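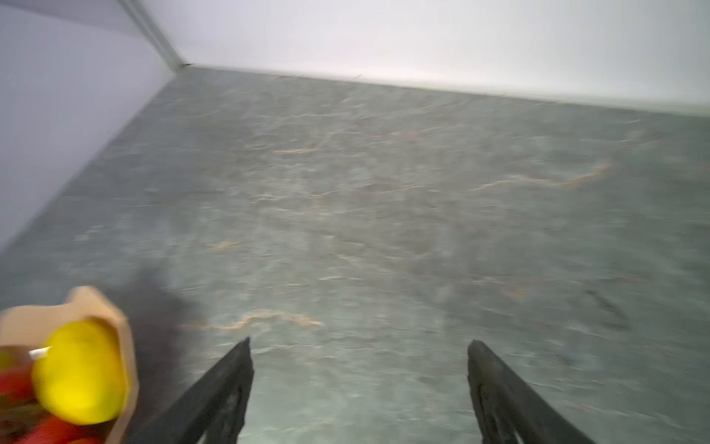

What should a robot arm do when it stops hearing from its controller?

It should slow to a stop under its own control, hold its position, and refuse to move again until a person clears the fault. The drives have to do this by themselves. If the link is down, nothing upstream can tell them to.

Irkstead Technical College
Faults and Safe States, Unit 6: Lost Commands
Handout by Lindsay Cosgrove

Read this before the Saturday lab. Bring your wiring notes from Unit 5.

6.1 Terms

Command stream. The motion controller sends each joint drive a new target every few milliseconds. The drive does its best to follow the latest one.

Watchdog. A timer in the drive. Each good command resets it. If the timer runs out, the drive treats the link as lost and goes to its timeout action.

Timeout action. What the drive does after the watchdog trips. The usual choices are hold, ramp down then hold, coast, and brake. Coast is a poor choice for any joint that carries weight, since the arm will drop.

Stale command. The last command received before the link went down. In position mode a stale command is fairly harmless: the joint finishes the last small step and stays there. In velocity mode the joint keeps turning at the last speed until something stops it. Most of this unit comes down to that difference.

6.2 The Sillach cell

The Sillach cell has two arms on one front rail, facing a shared floor panel. They pick up and put down fruit, and for many of the tasks both grippers need to reach the same bowl. Their work areas overlap on purpose. The controller software, Iltine, keeps the arms apart by checking both sets of joint angles before it sends out each pair of commands.

Notice where that check lives. It is in Iltine, upstream of the link. The drives on the left arm know nothing about the right arm, and the reverse.

The fault happened in April, on run 1,243. The left arm was holding still over the bowl. The right arm was moving in from the side in velocity mode. Partway through the move, the right arm stopped receiving commands. It went on moving at its last commanded speed for 993 milliseconds and traveled 236 millimeters, measured at the gripper. It ended against the left wrist. The left arm's drives saw the extra load and tripped on overcurrent, and the operator pressed the emergency stop.

No one was hurt. The operator had both hands outside the enclosure, as the cell rules require. The left wrist housing was scratched and one gripper finger had to be replaced.

6.3 What the log showed

Iltine had no record of a fault until the left arm tripped. From its side everything was fine: it was sending commands on time and did not check for replies from the right arm during a move. The joint angles it was using for the right arm were the ones it had asked for, so its collision check was comparing the left arm with a right arm that was somewhere else.
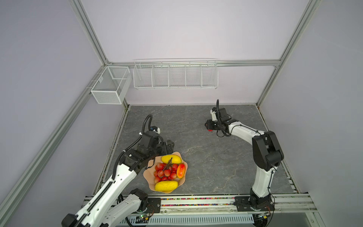
The drives told a different story. They had been ordered with the watchdog set to 40 milliseconds and the action set to ramp down and hold. When the settings were read back after the incident, the left arm had those values. The right arm had the watchdog turned off. Its Mudgway drive board had been swapped two weeks earlier, and the new board came with factory settings. The person who did the swap loaded the motor settings from file and tested the arm through its full range. It moved well. The safety settings were kept in a separate file, and the swap sheet did not mention it.

The link itself failed at a connector near the base of the right arm. A locking tab had not been pushed all the way in. It is worth fixing, but be careful about calling it the cause. Connectors come loose. A cell should be able to lose a connector and stop safely, and this one had been set up to do that until the board was changed.

6.4 Working out stopping distance

For a joint in velocity mode, the travel after a lost link has two parts:

travel before the watchdog trips = speed x watchdog time
travel during the ramp = half of speed x ramp time (for a straight-line ramp)

Add the two. Use the highest speed the arm is allowed, not the speed it happened to be going. Then compare the total with the smallest gap your collision check permits between the arms. If the travel is larger than the gap, either the gap goes up or the speed comes down. Shortening the watchdog helps only so far - set it too near the command interval and normal jitter will trip it all day, and sooner or later somebody will turn it off to get work done.

If both arms can be moving toward each other, do the sum for both and add them.

6.5 What was changed at Sillach

The motor file and the safety file were merged, so one cannot be loaded without the other.

Iltine now reads the watchdog settings from every drive at startup and will not enable motion if any value differs from the stored one.

Iltine uses measured joint angles in its collision check. If a measured angle is too old, both arms are stopped, including the one that is still healthy.

After any board or cable work, the link is unplugged on purpose during a slow move with the other arm parked out of reach. The arm has to stop by itself. The result goes on the swap sheet with initials.

6.6 For the lab

Work in pairs. Keep the emergency stop within reach of the person who is not typing.

Read the watchdog time and timeout action from each drive and write them down before you enable anything. Then work out the stopping distance for your arm at the lab speed limit. Get it checked before you run the unplug test. Run the test in position mode first, then in velocity mode, and plot the joint angle against time for both on one set of axes.

Mark on the plot where the last command arrived, where the watchdog tripped, and where the joint came to rest. If your measured travel is longer than the one you worked out, say by how much and look at the ramp first. The drives in the lab do not all ramp in a straight line.

Plots are due at the start of Unit 7, which covers brakes and loss of power.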